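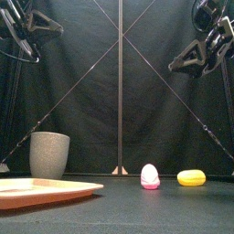

Photo: robotics club, used with permission

I promised I would write something about the college robotics club once I had been to more than one session, and I have now been to seven, so I have run out of excuses. I went in thinking the whole thing was a bit overblown. I still do, mostly, though for different reasons.

The project this term is called Sukari and it is about laying a table for tea. Two arms, a plate, a cup and a couple of sweet-looking things, one pink and one yellow, which have to end up on the plate. The students are very keen on it. The poster in the corridor says the system "understands teatime", and I have asked three times what that means without getting an answer I could repeat to my mother.

What the software does, as far as I can follow it, is copy. A student works the arms by hand through a pair of controllers and picks up the pink thing, and the computer stores every movement. Do that often enough and it can have a go by itself. They had 492 of these recordings when I last looked at the whiteboard. Most were done on Saturday mornings by people who would otherwise have been in bed, and I do respect that.

My trouble is with the word "often". A toddler gets the idea of putting a cake on a plate after a handful of goes. I raised this and was told toddlers have had a head start, which is fair, but then perhaps don't put "learns like a child" on the second poster.

I also wonder how much of the success comes down to the table. Dark cloth behind, dark surface underneath, four objects and a wide empty stretch in the middle. My kitchen table has never looked like that in its life. Put the cup on top of a gas bill and next to a bag of satsumas and I'd like to see how Sukari gets on. When I suggested it, there was a pause and somebody said it was "on the list". The list is long.

The money is a sore point too. The kit budget was £3,679, and a good part of it went on the arms before anyone had settled what they were for. Last year's club built a line-following cart called Dradis out of scrap and it worked every time. It was dull, I admit. But it did a job you could describe in one breath.

Now the other side. I watched two of the younger students spend a whole evening on one bad grasp, going back through the recordings until they worked out that half the group picked the yellow one up from the side and half from above, so the arm was trying for something in between. They argued about it, agreed a single way of doing it and started recording again. I've sat through meetings at work that managed far less in the same time.

The regional competition, the Szulc Cup, is in February. The rules allow each team one table and ten minutes, and the judges are allowed to move things about beforehand. I am looking forward to that part more than the students are - they would rather the judges kept their hands in their pockets.

I'll go along and report back. I have a small bet on with my brother-in-law about the yellow one.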